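Selling a film before it exists: what posters told us about Bandarley
Project report, Media and Audiences
Shobha Chowdary, Prasert Chuensuk and Halima Obura

Our question was whether early posters tell people anything useful about a film. The studios' marketing people say they do. We had doubts going in and we still have most of them.

We used Bandarley, a crime drama due in October, which had put out one poster and no trailer. The poster shows its two leads in a parked car, with the title in mustard lettering. We put it in an online survey and got 516 usable replies. Another 400 people saw only the title and the cast list. Both groups were asked what kind of film it was and whether they would pay to see it.

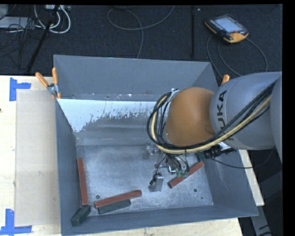
The poster group was no better at guessing the genre. Plenty of them said romance, and 12 people said it was a sequel to something, which it isn't. They were more willing to pay, but Sharon Temba, who marked our draft, pointed out that our first group came mostly from a film club mailing list, so we don't put much weight on that. What people did remember was colour. The mustard title came up again and again in the comments, and it would, being one bright thing on a dull background, the way the orange joint jumps out from the grey parts of that KUKA arm. Remembering a colour is a long way from wanting a ticket, though, and the trade articles we read tend to treat the two as the same.

We also went through 2,548 public comments under the poster when it was posted. A large share were about the actors' haircuts. Very few mentioned the story - fair enough, as none had been given.

If we did it again we would recruit both groups from the same place and add a second film. Gavin Chisholm suggested Dastanholm, but its poster is only a title on black and we aren't sure what anyone could say about it.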